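The great cupboard turn-out

18 December 2020

So I finally did the tall cupboard. I've been promising to do it since February, when a bag of rice split at the back and I swept up what I could reach and shut the door on the rest (not proud). Then the door stopped closing properly last week, and with the Christmas shopping still to come I had no excuse left.

It's a Marnen cupboard, the narrow kind with shelves that go back much further than your arm wants to. It came with the flat. Lovely for the first month, when you own four tins and a packet of pasta, and after that it swallows everything. I reckon half of what we buy goes in at the front and pushes the older stuff further into the dark.

I started at the top, which is the wrong end if you ask my mum, but I like to get the chair part over with. Cake tins, two sets of paper cases, a jelly mould, three kinds of sugar all set hard. I bashed the demerara with a rolling pin and it came good! The icing sugar didn't and went in the bin.

Next shelf, tins. We had far more chopped tomatoes than two people could need, and every one of them was the ordinary 410 g size apart from a whopper I must have bought for a party. I did find kidney beans from before we moved in. Still in date, by a whisker, so that's chilli sorted.

Then there's the shelf I think of as the Yazdani shelf. Yazdani is the shop by the station, the one with crates of herbs outside, and I can't go in for coriander without coming home with something I've never tried. Pickled this, sweetened that, noodles in packets too pretty to open. Plenty of it has writing I can't read, which is half the fun in the shop and a good deal less fun when you're trying to work out what you've got and when to eat it by.

The blue can was the best find of the lot. It's turquoise and sky blue with paler patches, like a summer sky, and the writing on it is in Chinese, tiny and in columns. It still had clear plastic round it, all crinkled up near the top. I tried reading the numbers in case one was a date, but the plastic catches the light so badly that I gave up and put it with the things to ask about. The white surface was where I did all the sorting, and I'd recommend something pale if you've got it, you can see every crumb and dribble.
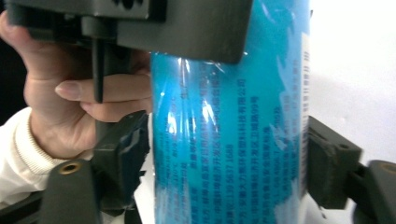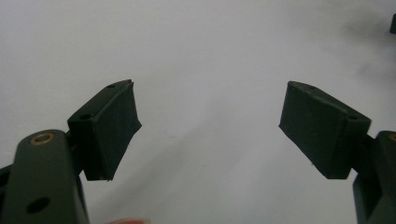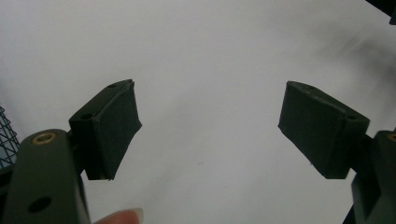 How do you decide what to keep when you can't read the label?
Keep it if the can is sound and you can find a date on it, ask someone who reads the language what's inside, and throw it out if it's bulging, leaking or badly rusted.

My system, if you can call it that, was piles. One for keeping, one for the food bank box, one for the bin and one for eating this week. The eating pile got silly very quickly. I put half of it back and then took it out again after a cup of tea, when I was feeling stricter with myself. We've since had a very strange tea of tinned sweetcorn, crackers and the last of the piccalilli, and I'd have it again.

Wiping down took longer than sorting. The shelves had sticky rings on them, mostly syrup, and warm water with a drop of washing-up liquid shifted the lot once I'd let the cloth sit on them for a bit. The rice was still there too, of course. I got the last of it out with a paintbrush, the dry, stiff sort, and I'm keeping that brush in the cleaning bucket from now on. It gets into the corners better than the hoover nozzle ever has.

For putting things back I'd treated myself to some Okik baskets, the long ones that pull out like drawers. I measured first, for once in my life! The shelf is 719 mm across and the baskets go in side by side with a gap at the end that fits the foil and the cling film standing up. Baking things in one, packets in another, and everything from Yazdani together in the third so I can pull the whole lot out and have a look before I go shopping again. The tins are just stacked two high with the oldest at the front. I did think about one of those little stepped racks but they eat up so much room — and I'd only fill the steps with jam jars.

I haven't labelled anything. I know people love a label but I know what sugar looks like, and last time I did it I ended up with flour in the jar marked oats for most of a year.

The door shuts now. It squeaks, mind you, and the bottom hinge could do with a turn of the screwdriver. There's a whole empty stretch on the second shelf which I keep opening the door to admire. It'll be full of mince pies and nuts by next week, so I'm enjoying it while I can.

Under the sink next, though I'm leaving that until after Christmas. I had a quick peek with the torch and saw a bottle of Verus floor polish that's leaked and glued itself to the bottom of the cupboard, so if anyone knows how to get dried polish off old lino without lifting the pattern, please leave me a comment. I've tried hot water and it laughed at me.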